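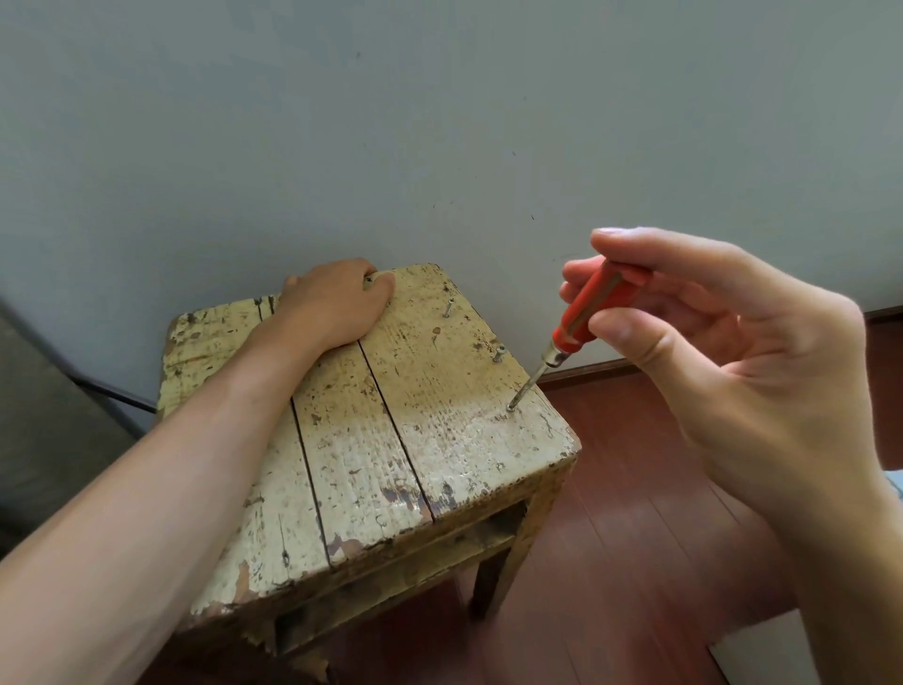
What should we bring to the demonstration at Lekitgate?

Bring closed shoes, a pen and this handout. Bags stay in the lockers by the entrance.

## Notes for the visit (April)

We meet at 9 in front of the Hotton building. The Claveo team shows us how their two-arm robot learns manual tasks from recordings of people. Please read the points below before you come, as the demonstration goes fast and questions are taken only at the end of each part.

**Part A: Recording**

A person does a household task while a camera on the head records both hands. One of the tasks is driving a screw into the top of an old wooden stool with a small screwdriver. Look at how the two hands share the work. The left hand lies flat on the far edge of the top, and the right hand holds the red handle with the index finger stretched along it. For the robot, the position of the left hand is also data, and students often forget to write it down.

The paint of the stool is worn and chipped, with darker wood showing through. Ask yourself how a vision system finds a screw head on such a surface, when the screw is almost fully sunk.

**Part B: Labels**

The set we will use has 204 recordings, of which 193 are labeled. Each label has a start, an end and a verb. We will discuss where "place the screw" stops and "drive the screw" begins. I do not have a perfect answer to this, and last year the class could not agree.

**Part C: The robot**

The robot repeats the task on a test board in the Lindgren cell, room 1182. Stay behind the yellow line while the arms are powered.

**To hand in**

One page, your own words:

- which hand moves in each step, and what the other one does
- one moment where the camera could lose sight of the screw
- one question you asked, with the reply you got

Drawings by hand are accepted.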